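What Lives Inside a Computer?

If you have ever sat under a desk, looking for a pencil perhaps, or a biscuit you were rather hoping to find in one piece, you may have come nose to nose with a big metal box that hums. It has a button on the front and a lot of wires coming out of the back, and it gets pleasantly warm in the afternoon. Grown-ups call it "the computer", or sometimes "the tower", and they usually ask you not to kick it.

What on earth is it doing in there? Let's go inside and find out. It's a bit like visiting a small, busy town where everybody has one job and does it terribly fast.

The ground that everything stands on

Every town needs some ground to build on, and in a computer the ground is called the motherboard. It is a large flat board, very often green, though you can get them in blue and black and other colours too. If you look closely at one (and it is worth looking very closely, with a magnifying glass if you have one) you will see thin lines running all over it. Those lines are made of copper, which is a metal that electricity loves to travel along. They are the streets of our town. Some are wide and some are hair-thin, and there are more of them hidden in layers inside the board, like underground railways.

Everything else in the computer is joined to the motherboard somehow, either by standing on it or by being plugged into it with a cable.

The thinker in the middle

Now for the most important building in town. It is called the processor, and you might also hear it called the CPU, which is short for central processing unit. It is a flat, square sort of thing with a silvery metal lid, small enough to sit in the palm of your hand, and it does the computer's thinking. Well, it's a kind of thinking. What it really does is sums, an enormous number of them, one after another, and it never gets bored or asks to go out and play.

When you press the letter B on your keyboard, the processor does sums. When a cartoon penguin slides down a hill on the screen, that's sums as well, thousands upon thousands of them!

The processor sits in a special seat called a socket. A metal bracket folds down over its edges and a little lever holds the bracket tight, rather like the bar that comes down across your lap on a fairground ride. When a computer is running, a cooler sits on top of the processor too, usually a lump of metal with a fan on it. All those sums make heat, and the cooler carries the heat away. A lot of the humming you hear under the desk is fans going round.

The desk where the work is spread out

Imagine doing your homework. You have a bookcase full of books across the room, but you don't want to get up and walk over to it every time you need to look at a word. So you take out the books you need and spread them on your desk, where you can reach them.

A computer does the same thing. Its desk is called memory, and memory comes on long thin cards that push down into long thin slots on the motherboard. Small latches at the ends of the slots help to keep them in place. You can often fit more than one card, and the more memory there is, the bigger the desk.

There is one funny thing about this desk, though. When the computer is switched off, it is swept completely clean. Every single thing on it vanishes! That is why you must remember to save your story before you turn the computer off, particularly if you have just got to the good bit with the dragon.

The bookcase across the room

So where do stories go when you save them? They go to the bookcase, and the bookcase is called the drive. It keeps things safe even when there is no electricity at all.

We measure how much a drive can hold in bytes. One byte is enough for one ordinary letter, such as the B you pressed just now. 1000 bytes make a kilobyte, and a short page of writing might come to 2 of those. A photograph is much greedier and needs far more.

In many computers the drive lives a little way off from the motherboard, so it needs a cable to send its messages along. One common kind is called a SATA cable (most people say it "say-ta" or "satta", and you may choose whichever you like better). SATA cables are slim, and they come in cheerful colours like red, blue and yellow, as well as plain black.

Feeding everybody

Our town needs electricity, and that comes from the power supply, a heavy box tucked into a corner of the case. Out of it comes a great bunch of wires in different colours, and in many computers the colours mean something. Black ones are the way back home for the electricity, yellow ones carry the strongest push, which is 12 volts, and orange ones carry a gentler push for parts that like a smaller dinner. People who build computers often tie the wires together in bundles so that they don't flop into the fans.

You must never open a power supply, and please don't open a computer by yourself either. If you would love to see inside one, and I do hope you would, ask a grown-up to find an old one that is unplugged and not wanted any more.

Words to remember

Motherboard: the big board that joins everything together.
Processor: the part that does the sums.
Memory: the desk, swept clean at switching-off time.
Drive: the bookcase, where saved things stay.
Cable: a road for messages or for electricity.

Find the four long black slots where the memory cards would go, and then see if you can spot the silver lid of the processor, the yellow and orange power wires and a pale blue SATA cable with a label on it.
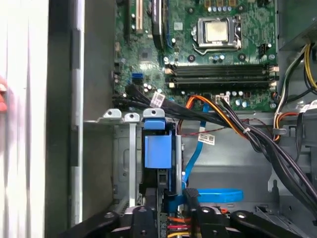
Comment from Vainio: We read this together at bedtime and my daughter now wants to know whether the desk gets swept clean when the computer only goes to sleep. I told her no, it leaves its books out and keeps a tiny trickle of electricity going so they don't disappear. She says she would like her own desk to be treated the same way, please.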